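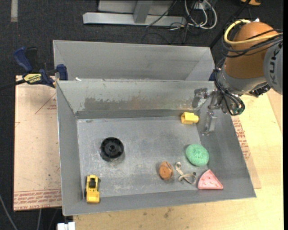
Teodora Ionescu wrote back after the November talk to say our sorting advice was fine for people with a garage, and what was she meant to do with odds and ends in a flat? Fair. So this one is for odds and ends.

Home Talks Notes Contact

Reading time: 2 min

SLIDE 1 - leave up while people sit down. Toy vehicle, sponge or scrubber, bit of strap, black wheel thing. Everyone has this bin. Ask who has one at home, hands up. Don't wait too long

- mixed bin = stuff with no home. Scrubber belongs by a sink, toys don't
- strap: what did it come off? If you can't say in 10 seconds, it goes
- wheel: same, unless teh rest of it turns up

SLIDE 2 - the Brola trial. 6 households, one bin each, emptied on a Sunday. 300 items before, 200 after. Say that slowly!! Last time I rushed it

Kemik boxes vs Plunetti trays - skip if runing late. Short version: trays, shallow, you see the bottom

SLIDE 3 - kids. Let them pick which toys stay. Tiedemann story here (the bath plug)

Questions. Someone will ask about lids. No lids.

Handouts by the door, get the spare pens back

Last updated: Thursday, March 29, 2018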